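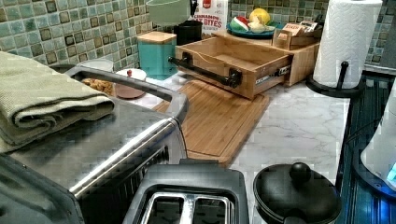

Wasulari Robotics Club: members' list

Re: Rendo open day, who's going and what do we bring back

Quick one before I have to run, will do a proper writeup for the club page when I get a minute. Went to the Rendo open day at the Hailu building. We got the kitchen station slot after all, the warehouse tour was full. Fine by me, kitchen was the one I wanted.

Answers to Brodie's list inline.

On 8/21/18, Brodie Sutcliffe wrote:

> Hi all, sorry I can't make the Rendo thing, work again. If whoever goes
> could find out a few things for me I'd be grateful.
>
> 1. What is the arm really doing in the kitchen demo? The flyer says
> "everyday tasks" and that could mean anything.

Drawer and dishes, mostly. Arm comes in from over the counter, takes a bowl, bowl goes in the drawer. Then some toy food stuff with plates that I only half saw because I was stuck behind a tall guy. The drawer has a fat black bar for a handle, which got a lot of discussion. One of the Rendo people said they went through several handles before settling on that one. Thin knobs were hopeless, fingers slid off. Worth remembering for our cabinet rig!!

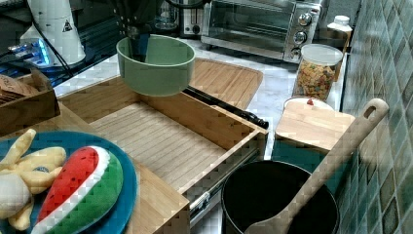 Bowl grip was the bit I'd have paid to see. They go in from above, fingers down inside the bowl, no trying to get under it. I asked why not pinch the rim and the answer was that they do that too, depends on the bowl and how much room there is around it. They had a slide up with both. Didn't get a copy, will ask.

> 2. Is it a cleared table like last year or a real counter?

Real counter, full of stuff. Toaster, toaster oven, cutting board, snacks, paper towels, the works. They leave it that way on purpose and move things between runs. Last year's setup was too easy and they said so themselves, which I liked. Marble pattern top, and the tile behind is mostly shades of green. Someone asked if busy tile like that bothers the vision side, answer was "less than shiny things do." The steel on the toaster oven is apparently the bigger headache.

> 3. How much of it is autonomous and how much is a person on the sticks?

Both. Morning was a person driving, afternoon was the learned policy. They've recorded 2,564 driven runs for the drawer and dish tasks, and the policy is trained off those. Logging and playback is all done in Wesomix, same thing we have the student license for and never use. We should use it.

Success numbers: they'd run 140 trials that week, and had them all on a whiteboard, failures too. I didn't write down the split, sorry. Most of the misses were drawer not opened far enough, then the bowl catches on the front. Same thing that happens to us, only theirs is a nicer drawer.

> 4. Can we try it?

Yes! You sign a form and get five minutes each. There were 18 of us in the slot so it ran way over. I was terrible. You lose depth right away, you think you're over the drawer and you're over the cutting board. The kid after me did it first try. So.

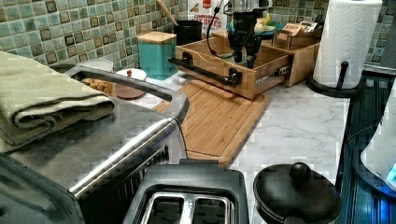
Tip if you go to the next one: come down slow and watch the gap between the fingers, forget about the arm. Also keep an eye on the cable. I had it swinging all over and the operator had to tell me twice to ease off.

> 5. Anything we can borrow, steal, or buy cheap?

Not the arm obviously. But they said they'd part with some old finger pads, 100 dollars for the box, and I said I'd ask here. I think we say yes. They're worn but for our light stuff who cares. Need to know by Friday, reply to the list not just to me please, I lose things.

They also offered a club visit in October, smaller group, longer time on the controls. No date yet. If your interested put your name down on the sheet by the door at the next build night, or reply here. Under 16s need a parent along, they were firm about it.

> Thanks, and somebody take notes this time.
> Brodie

Notes taken, on the back of the parking stub, you've just read them. Have a few more pages of scribbles on the gripper linkages that I'll scan in tomorow.

Parking is round the back of Hailu btw, front lot is permit only and they do ticket.

Gotta go

R.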